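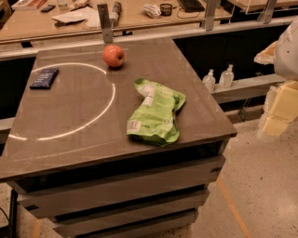
图片来源：Grekis 供图

Primitville 秋苹果季开门啦，老果园的果子终于能带回家了

2016年11月8日，星期二

先把要紧的说了：我们 Primitville 的秋苹果今天开卖，门店和 Skerton 集市的摊位同时上货，卖完这一季就收摊，明年再见。

我在 Primitville 管对外联络，平时写新闻稿总被同事嫌太正经，这回他们让我随便写，那我就真随便写了。

今年这批果子来自 Cisternas 山坡上的老园子。四月开花那阵子夜里降过霜，我们几个人裹着棉袄守到天亮，心里都没底。后来花还是坐住了不少，夏天雨水也给面子，到采收的时候，枝子压得都要拿木杆撑起来。园里现在有110棵老树，品种挺杂，有几棵连我们自己也叫不准名字，就按位置喊“井边那棵”“坡顶那棵”，喊着喊着也就成了正式叫法（标签上真是这么印的）。

口味上我得老实讲，和超市里又大又甜的那种不太一样。井边的偏酸，皮厚，刚咬下去有点冲，放两个星期再吃就顺多了；坡顶的脆，汁水足，我自己一天能吃三个。想烤苹果、熬果酱的，请认准井边的，甜口的果子一进烤箱就塌，没什么嚼头。个头有大有小，有的皮上带点锈斑，削不削皮都随您。

价钱也说一下：散装每斤15元，自己挑，挑多少算多少。另外有礼盒，是和 Grekis 一起做的，纸盒很素，没有塑料托，果子之间垫的是碎纸条，拆下来还能留着垫花盆。礼盒每个品种单独装，不混，想两样都尝的话就买散装吧，划算些。

Skerton 集市的摊位在东门进去右手边，挨着卖蜂蜜的那家，周六周日都在。到摊上可以先尝再买，别不好意思。自己带布袋来的，每袋减2元，旧报纸我们也收，包果子正缺这个！

还有一件事，我个人特别盼着：今年头一次开剪枝课，冬天在 Cisternas 园子里上，手把手教，每班20人。家里院子有一两棵果树、年年不知道从哪儿下剪子的朋友，很适合来。剪刀我们备着，手套请自带，山上风大，穿厚点。报名在门店登记就行，具体日子等天气稳一稳再通知。

媒体朋友想来园子看看或者要样果的，请直接联系 Primitville 对外联络处，提前一天打招呼，我好去坡上给您开门。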